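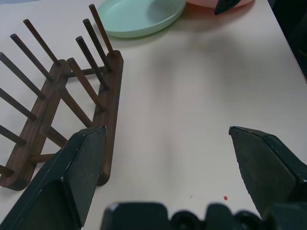

Drisby trail link reopens in May with new footbridge and gravel lot

The connecting trail between Flastness and the Drisby overlook will open again to hikers, cyclists and horse riders in May, after being closed all winter for bridge work and drainage repairs.

The link leaves the old quarry road at the north end of Flastness, follows Miranda Creek upstream through hemlock and mixed hardwoods, and joins the ridge loop just below the overlook. It was closed last fall when high water undercut the east footing of the log bridge at the second creek crossing. An inspection found rot in both main timbers, and the bridge was taken out.

A steel-frame footbridge with a wood deck now stands 19 yards upstream of the old crossing, where the banks are higher and the creek is narrower. The deck is wide enough for a horse or a loaded bicycle trailer. Riders are asked to dismount and cross one at a time. The approach on the east side has been cut into the slope as a ramp, replacing the log steps that horses had to go around.

Crews also replaced culverts on the lower stretch, where the trail used to hold water well into June. The low section past the spring has been raised with crushed stone for 800 feet. Most of the trail above that point has been left as it was — narrow, rooty in places and steep for the last half mile before the ridge.

A new gravel parking area takes the place of the roadside pull-off on Quarry Road. It holds 17 cars and has a separate strip along the fence for trucks with horse trailers. Parking on the shoulder will no longer be allowed between the lot and the gate, and signs are already up. There is no charge to park, and no permit is needed for day use.

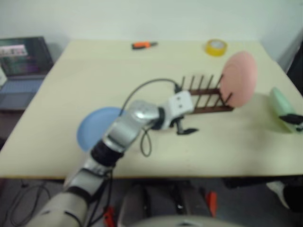
From the lot, walk past the gate and keep left at the first fork. The right-hand branch goes to a private hunting cabin and is posted. Blazes on the link trail are yellow as far as the ridge, where they change to the white blazes of the loop. The climb from the creek to the overlook is 1,000 feet, nearly all of it in the second half. Hikers who want an easier outing can turn around at the footbridge, where a short side path leads down to a flat gravel bar on the creek.

The overlook faces west across the Wirnari valley. The railing there was repaired last year and the two benches are still in place. The spring beside the lower trail is not tested, and water taken from it should be filtered or boiled. The nearest public restrooms are at the ballfield in Flastness.

The detour that sent hikers along the power line will be closed once the link is open. It was always meant to be temporary, and the upper part has begun to wash out. Orange ribbons marking the route will be taken down, and anyone using a map or a downloaded track from this past winter should check that it does not follow the power line. The ridge loop itself stayed open through the whole project and its route has not changed.

Bicycles are allowed on the link and on the south half of the loop. They are still not allowed on the north half, between the overlook and the fire tower road, where the tread is narrow and there is little room to pass. Dogs must be on a leash from the parking lot to the footbridge. Motor vehicles of any kind are prohibited past the gate.

A second round of work is planned for after leaf fall. It would rebuild the switchbacks under the ridge, where people have been cutting straight down the hill between turns, and add a signpost at the junction with the loop. The trail may be closed for short periods while stone is moved up the slope, with notices posted at the gate and at the junction.

The gate on Quarry Road opens at 7 a.m. and is locked at dusk. Vehicles left inside after that time will have to wait until morning. Drivers coming from Drisby should use the river road, as the bridge on the upper road is still limited to one lane and is not suitable for horse trailers.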